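**Household Automation Programme: progress note from the Hulberg site**
October 27, 2022

Members have asked on several occasions whether the machines under study at Hulberg are yet able to carry out ordinary chores, and whether the Association should advise its member homes and workshops to set money aside for them. The short answer is that they can do part of a small number of chores, under supervision, and that no purchase is recommended for the coming year. The fuller answer follows.

The programme was set up with Kinnear, which supplies the control software, and Zumport, which maintains the arms and the benches on which they work. Its purpose is narrow. It asks whether an arm with a simple two-finger gripper can clear and sort a table of mixed household goods when given a plain written instruction, such as "put the banana in the basket" or "place the yellow block in the bin". It doesn't ask whether a machine can run a household. Cooking, bathing, bed-making and the care of persons are outside its terms, and members are asked not to quote its results in those connections.

Between the start of the present phase in July and the close of the reporting period, 1,119 attempts were recorded at the Hulberg benches. An attempt is counted as complete when the named object is in the named place and nothing else on the table has been disturbed. This second condition is stricter than the one used in the earlier phase, and the two sets of results should not be compared directly.

The results vary a great deal with the object. Blocks and other firm items with flat sides are the most dependable. Fruit is less so, as a curved item tends to turn when the fingers close on it. Very small objects remain difficult, and the arm will often make several approaches before lifting one or giving up. Plates are the weakest category of all. A person slides a plate to the edge of the table and takes it from beneath without thinking. A gripper which comes down from above has very little to hold, and the software must first work out which part of the rim can be reached.

Lids, doors and drawers form a separate group. An open bin is a straightforward target. A closed one requires the arm to lift the lid, let go, fetch the object and return, and each of these steps brings its own chance of failure. Drawers fitted with a bar handle are managed fairly well when they face the arm squarely, and poorly when the unit has been set at an angle. Members who operate workshops will recognise the same difficulty in parts cabinets, and the Association has asked that drawer work be given more time in the next phase.

The layout of the table matters as much as the objects on it. Kinnear's staff change the arrangement between sessions so that the software can't rely on a remembered position. A typical table carries a woven basket, a lidded bin, an open bin, a plate, coloured blocks and a toy or two, with larger storage pieces to one side to limit the arm's room for movement. 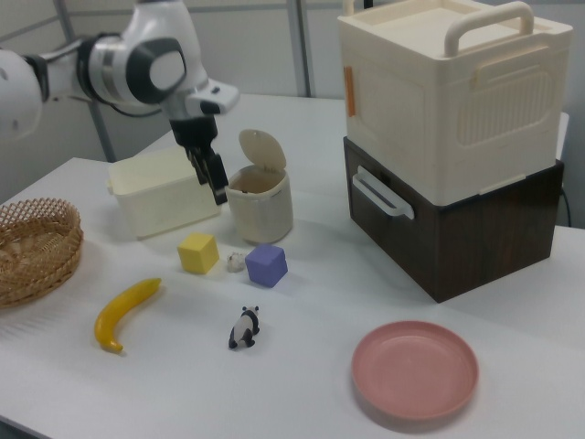

Speed is the other question most often raised. The arms are slow by the standards of any household or shop floor. Their pace has been held down deliberately for reasons of safety, and Zumport has advised that it should not be raised until the stopping tests have been repeated with the newer grippers. A person would clear such a table in well under a minute. The arm takes a good deal longer, and an operator must be present throughout. For the present, therefore, there is no saving in labour to report.

There are nonetheless grounds for interest. The arms now cope with instructions worded in different ways, which they did not do at the outset, and an object that has been dropped is usually found again without help. The Enuline trial, in which 2 benches were given the same software and different lighting, showed that shadows cause fewer errors than had been feared. A separate paper on that trial is being prepared and will be sent to members on request.

The next phase will take up drawers, stacked containers and the return of objects to their original places. It will also include a first set of shop-floor tasks, limited to the sorting of loose fittings into trays. Homes and workshops wishing to suggest everyday tasks for inclusion may write to the Programme Office, stating the objects involved, the usual surface and any lid, latch or handle that must be worked. Suggestions involving glass, liquids or heat can't be accepted at this stage.

*Issued by the Programme Office, Hulberg*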